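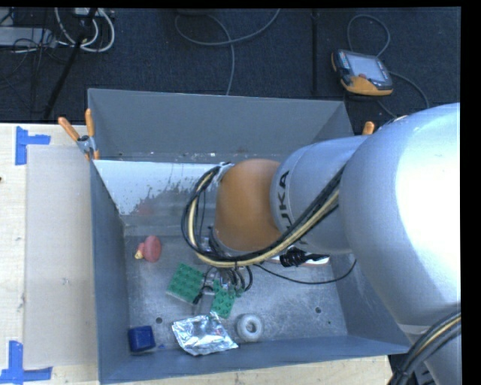

The grasp planner has gone back to refusing anything near the bin walls, and it does so with great confidence. Since the April merge, Prorex returns "no feasible approach" for 13 of the last 44 requests, all of them within a hand's width of metal. The foil packet against the near wall is the classic case: shiny, crumpled, and apparently unreachable by science. The green studded block under the gripper gets a plan in 200 ms.

Tried so far: restarted the planner (tradition). Cleared the collision cache. Lowered wall padding from 3 cm to zero, which changed nothing at all and was therefore informative.

Reply, Ottar Hellström: Padding is read once at launch. After that you are editing a file for your own enjoyment.

Update, 16:10: Relaunched with padding at zero. Refusals gone, and so is my peace of mind – the planner now proposes approaches straight through the wall. Arm stayed disabled, plans viewed in Givov only.

Update, 17:25: Found it. The bin mesh is loaded twice, once by the cell config and once by Tromcombe, with slightly different origins. Duplicate removed, padding back up. Jacinto Tapia to review before we enable motion.

Status: waiting on review

Filed under: Planning & Collision
2 min read

Related tickets
Depth holes on reflective parts
Trnka exporter flips mesh normals
Planner log fills disk overnight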